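Notebook – textile finishing bench
23 August 2023

Wash fastness, black reactive print on cotton, batch 2614

Repeat of the February run. The first set was rejected on account of uneven liquor ratio, so all pots were weighed this time. Yuto Morikawa cut the specimens, I stitched the adjacent multifibre strip along one short edge only.

Conditions
Soap solution made up fresh, 10 specimens, 200 ml per pot. Steel balls in, lids checked twice. Pot six leaked slightly at the seal on the last run. Gasket replaced, no loss seen today.

Readings
Change in shade: 4 to 4–5 on everything fixed by steaming. The two cold-batch pieces came out at 3–4, both with a slight brown cast under the lamp.
Staining on cotton strip: 4. Staining on nylon: 3–4, worse than expected for this dye. Wool clean.
Unprinted (white) areas next to black: faint greying at motif edges on the cold-batch pieces. Grey scale is not much use for this. Evelien suggests measuring it on the spectrophotometer with the small aperture – try the 3 mm plate first.

Rub test
Dry fine throughout. Wet rub 2–3 on nearly 19 per cent of the strokes logged, the rest 3. Peg was not re-covered between specimens two and three, so discard three.

Furnishing use
Gianni wants a note on throws and loose covers, where wet rub matters more than wash. Black ground with small white repeats is the hard case, as any bleed shows in the white first.
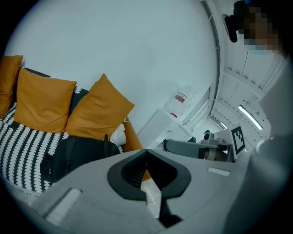
To do
Repeat rub on specimen three.
Ask Vittoria Caruso for the Darkia fixing agent data sheet, the copy in the folder is the old one.
Second soaping at the boil for the cold-batch pieces, then re-read.
Order multifibre, one roll left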